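Trail Camera Counts Should Come With Their Arithmetic

By Katia Greco

The Wimthorpe reserve published its autumn wildlife summary on 2021-11-02, and the line that got repeated was that badger activity had doubled. Local news sites ran it. One of them turned it into "badger numbers double," and by the evening that was the version people were sharing, usually with a nighttime clip of two animals shoving each other at the mouth of a sett.

The report does not say badger numbers doubled. It says the cameras were triggered by badgers 3440 times during the survey period, compared with a lower figure the year before. A trigger is an event in which a sensor detects a warm moving object and the camera saves a clip. One badger foraging in front of a camera for an hour can produce dozens of them. The animal in the shared clip may account for a large part of the total by itself.

My argument is a narrow one. Any public statement about animal numbers that comes from trail cameras should state three things next to the headline figure: how many camera nights were run, how long a gap was required before two clips counted as separate visits, and whether the camera positions changed. Without those, the figure cannot be compared with anything.
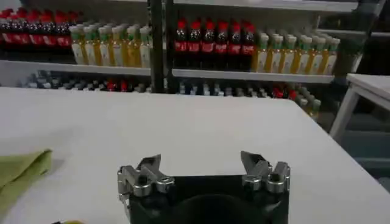
Camera nights are the simplest case. If a reserve runs 124 camera nights one year and 491 the next, the raw count will rise even if the animals do exactly what they did before. Dividing one number by the other takes a few seconds. Wimthorpe's report gives the effort for the current year in an appendix and omits it for the previous year, so the doubling can't be checked by anyone outside the office.

The gap rule matters more than most readers would guess. A common choice is 30 minutes: clips of the same species at the same camera within that window are treated as one visit. Some groups use an hour, and some use no gap at all. Hạnh Lương, who ran the clip sorting at Wimthorpe until September, told me the site had moved from a long gap to a short one when it changed its software to Cliltska. She had noted the change in the sorting log. It did not reach the report.

She also sent me the previous year's clips, re-sorted under the new rule. The total came to 2308. Against 3440, that is a rise of just under half. It may still be a real change, and I would be pleased if it were. It is a different claim from the one that was published.

Position is the hardest of the three to correct for afterward. A camera facing a sett entrance records far more badgers than one facing a field margin 50 yards away. Two of the Wimthorpe units were moved to the sett bank last spring after the old posts rotted. There was a good practical reason for the move, and the footage is better. But the old and new locations now measure different things, and the honest course is to leave the moved units out of the comparison or to report them separately.

Objections

Nazareno Bassi, who edits the reserve's newsletter, read a draft of this and disagreed with most of it. His view is that the public wants to know whether badgers are doing well, that a paragraph on gap rules will lose every reader before the second sentence, and that a reserve competing for attention with viral clips of lions and crocodiles has to say something short.

I accept the part about length. The three items I am asking for fit in one sentence. "Badger visits per camera night rose by a quarter, using a 30-minute gap and only the cameras that stayed in place" is 22 words. It can sit under a photograph. I don't know that a quarter is the right figure for Wimthorpe, and at present neither does Wimthorpe.

His second point was that nobody is harmed by an optimistic badger figure. I think this is wrong. Counts like these get quoted at planning hearings and in arguments over culling and farm compensation, and they are quoted by both sides. A farmer told that badgers have doubled will reasonably ask what is going to be done about it.

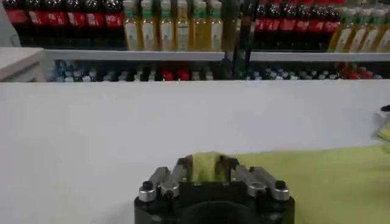 What a Usable Report Looks Like

The Farina valley survey, run by Sveva De Luca and Cinzia Martinelli, puts its method in a gray box on the first page. Effort, gap and camera locations are listed for every year, and years with a change in any of them are marked with an asterisk. The box has kept the same layout since the survey began. Their headline last year was that fox visits had shown no clear change, and no news site picked it up.

Their data files are also posted in full, with one row per clip. I was able to apply a different gap rule to them in an afternoon and get an answer close to theirs. That is a reasonable test for any survey whose results are going to be quoted in public.

Wimthorpe has the same raw material. The clips are stored, the sorting log exists, and the dates of the camera moves are written down. A corrected table for the two years would take perhaps a day of staff time, and I have asked the reserve to publish one before the winter survey opens.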